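Cell check, two-arm table - Fivport bay
Checked by: Soudabeh Amini
Start 9:00 am, January round
Mark OK / FIX / N/A. Comments short pls

POWER AND STOPS
E-stop, operator side: OK. Latches, resets clean.
E-stop, wall side: OK, sticky on release. Told Farhad.
Breaker label readable: FIX. Faded again, reprint.
Power strip off walking path: OK

ARMS
Base bolts, left: OK, paint marks line up
Base bolts, right: FIX. One mark off. Retorqued, remarked. Look again next round.
Joint play by hand, power off: OK both
Homing x 3: OK left. Right slow on second try, no fault code. Esmaeil has the log.
Gripper fingers, wear: OK left. Right has a nick on inside face, still usable, spare set is in the Selletti drawer.
Speed cap in teach mode: OK, set to 21 percent. Someone had it at 60, put it back. Dont change without initialing.

CABLES
Strain relief at wrist: OK
Loop slack, full reach: FIX left. Loop hangs low enough to brush the props when the elbow drops. Shorten, re-tie, run full reach again before anyone loads a program.
Floor runs right side: FIX. Yellow and white still bare on floor, need cover strip. Parisa ordering.

TABLE AND PROPS
Frame corners tight: OK
Mat flat, no curl: OK
Props on front board to start: see below

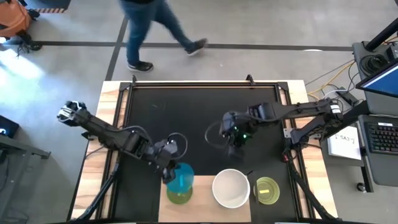

Left arm elbow and cable loop next to the cup, right gripper over mat, green light on.

Cup upside down on left plate, bowl middle, second plate right. Matches start card.
Right plate is partly over the mat. Card allows it, Aníbal wants it all on the board. Decide.

FLOOR
Tape lines: OK
Walkway behind table: people cut thru while arms are powered. FIX, chain or sign, ask Farhad wich.

Open: 5 FIX items plus walkway
Recheck: Esmaeil, after left cable is re-tied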